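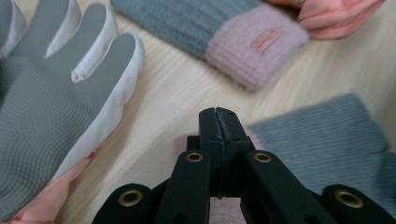

Gloves on the table, the gray pair of fabrics I keep confusing.

I have been meaning to write up the heating changes in the back room since September. The room is on the north side of the house in Helmont and has one radiator at the far end of a single-pipe loop, so it gets whatever the other radiators leave over. With the boiler flow set low, the wall thermometer read 10 degrees Celsius at breakfast.

Fabian Danzer lent me a clamp thermometer and I logged the supply and return pipes for 20 days. The return was nearly as warm as the supply. The usual reading of that is too much flow, but the radiator itself was cool along the bottom, so I suspected the bypass was passing most of the water and the radiator very little. Closing the bypass a quarter turn at a time fixed the cool strip. It also made the valve hum, which I have not solved.
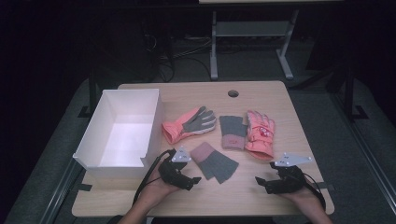 Table with the white box on the left and gloves to the right of it.

The second job was drafts. I taped a strip of tissue to a ruler and went around the window with it after dark. The sash was fine. The leak was under the sill board, where the old filler had shrunk away from the plaster. Backer rod and acrylic caulk, 36 inches of each, and the tissue now hangs straight.

Wafula Mohamedi asked in the comments last time why I did not start with a bigger radiator. Cost, mostly, and the pipe would have to be replaced to make any use of it. His place in Drurnosholm is on a two-pipe system and the sums come out differently there. 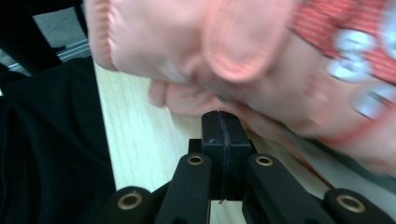
Relative humidity is the part I got wrong. I sealed the sill first and did nothing about ventilation, and within a week there was condensation on the lower panes every morning. Cold hands had been my only measure of the room up to then. A knit glove with a ribbed cuff, like the pink one, hides a couple of degrees of error very well, and it tells you nothing at all about moisture. I now open the trickle vent at night and the glass stays clear unless laundry is drying in there.

Still to do: the hum, and lagging on the pipe run behind the bookcase. I will try 20 mm foam if it fits between the brackets - it may not.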